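Ticket: Kuketti virtual pet, character does not evolve
Opened: 1/16/20
Submitted by: Nisha Vishwakarma
Assigned to: Mārtiņš Vanags, Clovex Support

The customer reports that the adult character Punon does not appear. The care meter shows 100 at the end of the teen stage, and the device raises Ejigu each time.
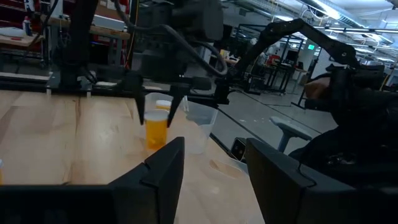 The customer has completed 2 full generations on firmware 6. The clock was set correctly, and no pause was used.
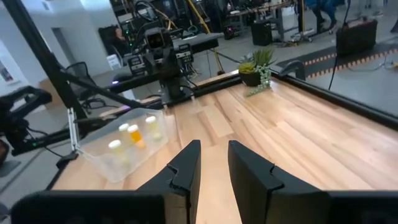
Clear bin on the wooden tabletop

Support reply: Punon requires 6 evening meals during the teen stage. Snacks do not count toward this total — only items from the Meal menu are recorded.

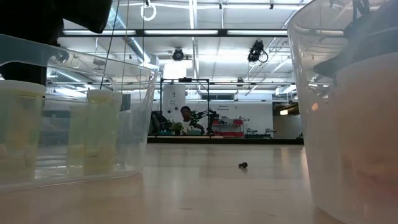

Translucent cups in the bin

Customer reply: meals were given, but the device was reset in December.

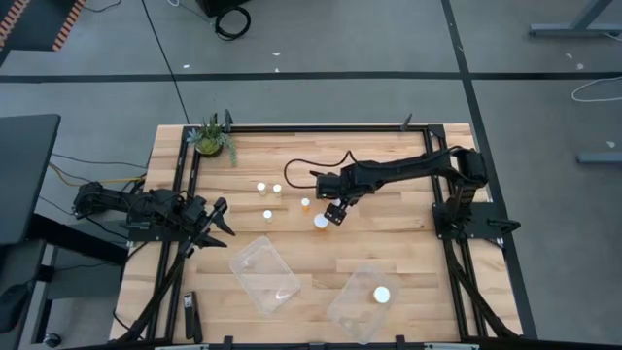 A reset clears the meal record but leaves the care meter unchanged. The customer is asked to begin a new generation and to keep the device on a flat surface, such as a wooden tabletop, while the save icon is showing. Status: awaiting customer.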